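Notes for ROB 401, Week 9: Grippers, Contact and the Two-Arm Project
Posted 2018-03-12

Okay, we got through maybe two thirds of what I wanted to cover today, so these notes fill in the rest. Read them before lab. If you were out, get the board notes from your bench partner too, because I'm not going to redraw the force diagrams in plain text (I tried once and it looked like a crossword).

Where we are

You've all got a single arm going to a point and stopping there. Great! Now we hand things from one arm to the other, and everything gets harder, mostly in boring ways. The Claltgate assignment is two arms, one tabletop, one small object, and a clean handoff. That's the whole spec. The long version is on the course page under Projects.

Closing force

We started with friction. If two fingers squeeze an object from opposite sides, each contact can hold up the friction coefficient times the squeeze force. Two contacts, so double it. Set that equal to the weight and you have the smallest squeeze that keeps the object up when nothing is moving:

F = mg / (2 mu)

Most of you stopped there on the homework. Please don't! The arm accelerates, so the weight term has to grow with it. For a straight lift, swap g for g + a and then multiply by a safety factor. I use 2 for anything rigid and I'm not fussy if you pick something else, as long as you write it down and say why.

Somebody asked why we don't just squeeze as hard as the motor allows. Try it with a paper cup and you'll see. Also the motors get hot, and the Sachdeva drivers we use in this lab will shut down on you in the middle of a run.

Frames, again

I know, I know. But half the broken demos I see come down to a frame mix-up. Each arm has its own base frame. The wrist camera has a frame too, and it moves. When you find an object in the camera view, you have a point in the camera frame, and you need to chain it back:

base from object = (base from wrist) x (wrist from camera) x (camera from object)

Write it in that order on paper before you type anything. The middle term is your calibration and it should not change during a run. If it's changing, a screw is loose, or you're reading the wrong topic. For the handoff you also need the transform between the two bases, and the Kernville teams should measure that fresh every session, because those carts have wheels.

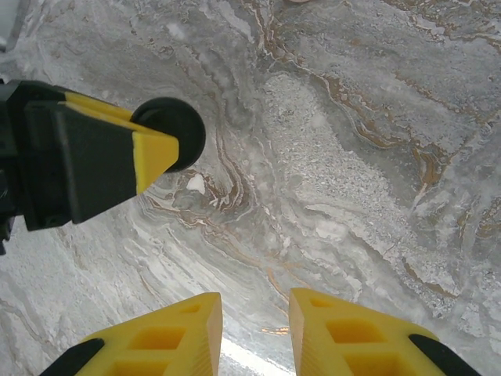
Segmentation on a patterned surface is your next headache. The plain threshold from Week 2 assumed a flat, even background, and it has no idea what to do with polished marble. Look at the brown and orange veins: an edge detector will light up all along those curves, and if your object is tan you're in real trouble. The bright glare between the two yellow fingers is another one. A brightness threshold will happily call it a blob and send your arm after it. Mask out the strip where your own fingers show up, and then remember that the other gripper can come in from the side, so a fixed mask won't cover everything. You know the joint angles of both arms. Use them to work out where the other gripper should appear and mask that too.

For lab

Bring your calibration file and your force worksheet with the acceleration term fixed. Run the approach with no object first, slowly, with one person's hand on the stop button the whole time. Then add the object. Save your logs under your team name, please, not "test" or "final_final".

Teams on the Borkholm code branch: pull before you start. I fixed the gripper timeout last night and the old version will hang if the fingers never report closed.

Lab is open until 1745. Handoff demos are in April, and I'll put up the sign-up sheet once I know which room we're getting. Questions go on the class board so everybody can see the answers.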